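Mobile Robots Indoors – Handout 4: Rules for Simulated Navigation Trials
Reading time: 2 min

Course notes, Pleltedell. Revised 8/23/19 by Heiðrún Blöndal.
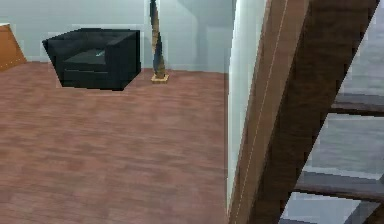
A trial counts towards the course mark only if another group can repeat it from the log. The rules apply to all runs in the Tosar simulator.

1. Fix the room file before the first run. Any later change to furniture, doors or stairs starts a new series.

2. Each series has 20 runs. Start poses are drawn from the shared list of 147 and are not picked by hand.

3. Keep-out zones are drawn round every stair and ladder. Minimum clearance is 245 mm, measured from the widest point of the base. Open treads give poor range readings – the zone must be set in the map and not left to the sensor.

4. Thin upright objects are entered at full height, with the foot as a separate shape if it is wider than the shaft.

5. A run ends at the goal, at first contact, or after 900 steps. Contact is a failure at any speed.

6. Failed runs stay in the log. A run may be struck out only for a software fault, with the fault number given.

Åberg's checklist covers the same ground for the real base and is handed out in April. Logs go in the Kesance folder, one file per series.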